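## Section 4: Setting Up Your Resident Account and Front Door Access

Welcome to Furham Court! You've picked up your keys, you've found the elevator, and now comes the fun part. This section gets you into the resident portal, sets up your door code, and opens up the shared spaces on the ground floor.
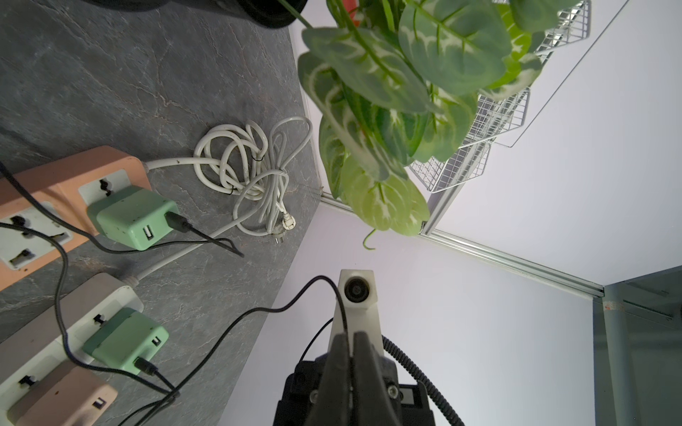 You'll need your lease number (top right of page one), a phone that can get text messages, and the white move-in envelope from the leasing desk. Set aside a little quiet time and do the steps in order, as the door code won't go live until the account does.

### 4.1 Create your account

1. Open the Cullent resident portal on your phone or computer and choose **New Resident**.
2. Type in your lease number, with no dashes or spaces.
3. Enter the last name exactly as it's printed on the lease. If your name has accent marks, such as Khương, try it with the marks first and then without. Either one can be on file, depending on who typed it in.
4. Wait for the text with your sign-in code, then enter it.
5. Pick a password and press **Save**. You're in!

**Note:** Roommates each need their own account. Sharing one works fine for paying rent but gets messy with packages, as only one phone gets the pickup text.

### 4.2 Set your door code

1. On the home page, tap **Access**, then **Front Door**.
2. Choose a code four digits long. The portal will turn down simple runs like 1234.
3. Walk down to the Dultley Street entrance and wake the keypad with your palm.
4. Enter your code, then press the star key.
5. When the light goes green, pull the door toward you.

The same code opens the bike room and the mail room, so you can leave the big key ring upstairs!

**Caution:** Five wrong tries will lock the keypad for everybody coming in that way. After two misses, stop and use your fob.

**Caution:** Don't give your code to delivery drivers. Go to **Access**, then **Guest Pass**, and make one that runs out the same day.

### 4.3 Book the shared spaces

We love this part of the building and hope you'll use it a lot. The roof deck, the club room and the guest suite all go through the same calendar.

1. Tap **Spaces** and pick the one you want.
2. Choose a start time and an end time. The club room can be booked for up to 4 hours.
3. Read the house rules and check the box.
4. Press **Book**. The room will open to your door code for that block of time and lock again after.

The guest suite is $92 a night and goes on your next rent bill. Holiday nights fill up fast, and a big family visit is a great reason to book early (the calendar opens a full year out).

**Note:** The roof deck closes for the winter and opens again in March. Bookings made before then will be canceled by the system, and you'll get a text.

### 4.4 Add your car or storage locker

1. Tap **Extras**, then **Parking** or **Storage**.
2. Enter your plate number or the locker number on your tag.
3. Print the pass, or save it to your phone.

If the portal says your locker is already taken, call the leasing desk at extension 370 and have the tag in your hand.

Next up is Section 5, Trash, Recycling and Large Items.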